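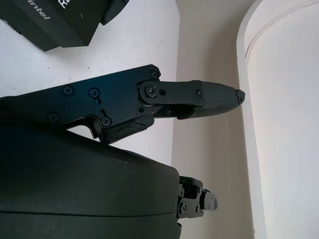
**Ines Haldorsen**
Contributing writer, software maintenance

Monday, May 11, 2026

Release notes are the cheapest documentation a software vendor can produce, and most vendors have stopped producing them. What ships in their place is a single sentence about bug fixes and performance improvements, repeated until the product is retired. I think this is a defect and should be logged as one.

Take Druler, the invoicing package my office has run for nine years. In February an update changed how it rounds tax on partial quantities. The old version rounded each line; the new one rounds the total. Both methods are defensible. The note attached to the update read "stability improvements." We found the change while reconciling 3,000 invoices against the ledger, 364 of which were off by a cent or 2. Finding the cause took most of a week. A one-line entry would have let us test for it before installing.

The usual defense is that few customers read release notes. That is true and beside the point. Few customers read the fuse chart inside the panel door either. The text is there for the person who has a fault in front of them and needs to know what changed since the thing last worked. 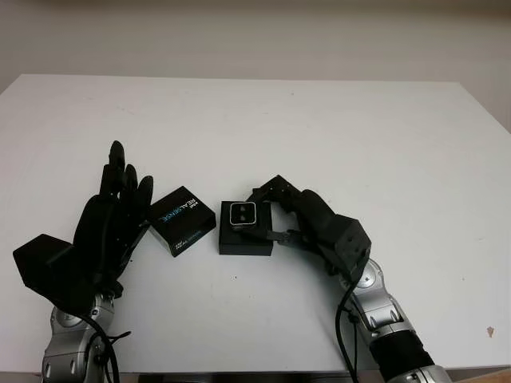 A second defense is that detailed notes expose weaknesses. For security fixes there is a case for holding back the details for a short period. There is no such case for a moved menu, a new default or a dropped file format. Momum removed export to plain text from its calendar and listed nothing. Users who relied on it learned by failing to find the button, then by asking support, which had not been told.

Frequency is also blamed. Tollo ships every week and claims there is too little in each release to describe. Yet somebody wrote each change, somebody reviewed it, and a description of it sits in the version control system. Editing that list for outside readers is an hour's work - less if the developers write clear summaries in the first place.

The minimum I would accept is short:

- the version number and release date
- every change to a default, a calculation or a file format
- every feature removed, with its replacement if one exists
- known faults still open

Poirier, which makes an unremarkable label-printing utility, already does this on a plain text page going back to version 1. The program is slow and its settings dialog is badly laid out. We renewed the license anyway, and the changelog was the main reason given on the purchase form.

Buyers can ask for the same thing in writing at renewal. Vendors answer contract questions faster than they answer support tickets.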